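Clearing the table: notes for my talk
Claver evening, December 2024
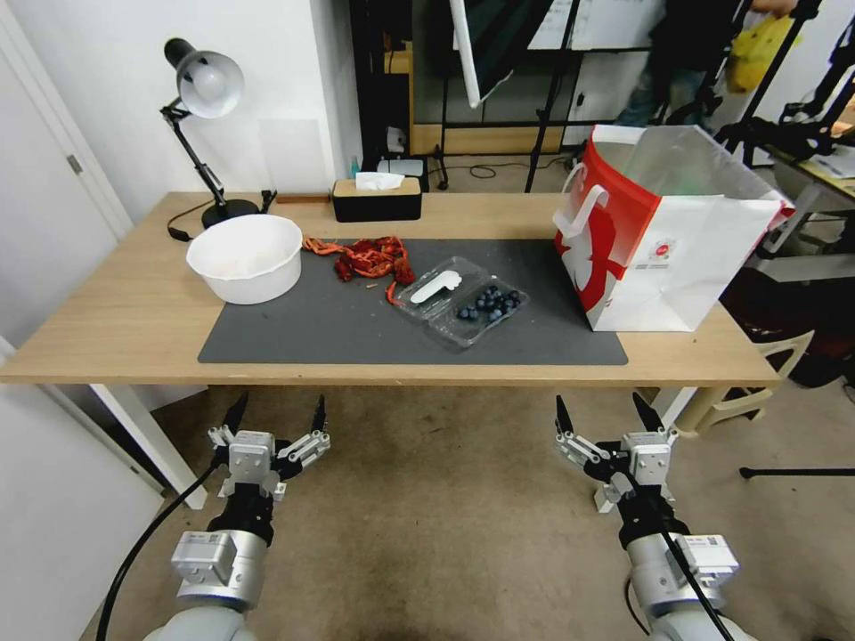
Viorica Stojanović wrote to me after the first version of this talk that I speak too long about the eating and too little about the cleaning, and that in her house the shells go out the same night or the kitchen smells for two days. She is right, so I have changed the order. Now I begin with the shells.

Say slowly: crayfish shells are the first job. Then the fruit, then the basin, then the mat. (Pause. Ask who does it in another order. Let two or three people answer.)

Shells. A pile in the middle of the table is a good pile, because everybody can reach it. The small pieces are the problem. One bit of claw always lies a little away from the others, and you find it with your elbow. I pick the small ones first, by hand, and after that the big heap.

Fruit. Blueberries in a clear plastic box, with the spoon in the other half. Close the lid before you touch any shells. I learned this at my cousin's in Palomino, where we threw away a full box because of the smell on my fingers.

Basin. At our table the shells go in the basin and the basin goes to the door. Efraín Giraldo prefers to put them directly in a paper bag. I tried it once and the bottom became soft on the stairs. Tell the story of the stairs only if there is time.

Tissues. Keep the box at the back of the table. You will want it with dirty hands, so pull one tissue half out before you sit down.

Lamp. Turn it down to the mat when you think you have finished. Small red pieces are easy to see on dark grey.

Mat. Wipe it from the back to the front, with warm water and a little soap, and lemon if you have it. Leave it flat to dry.

Last slide has only my address. Thank Horácio Nogueira for the room. Questions, then tea. The cups are in the left cupboard and must be back before ten.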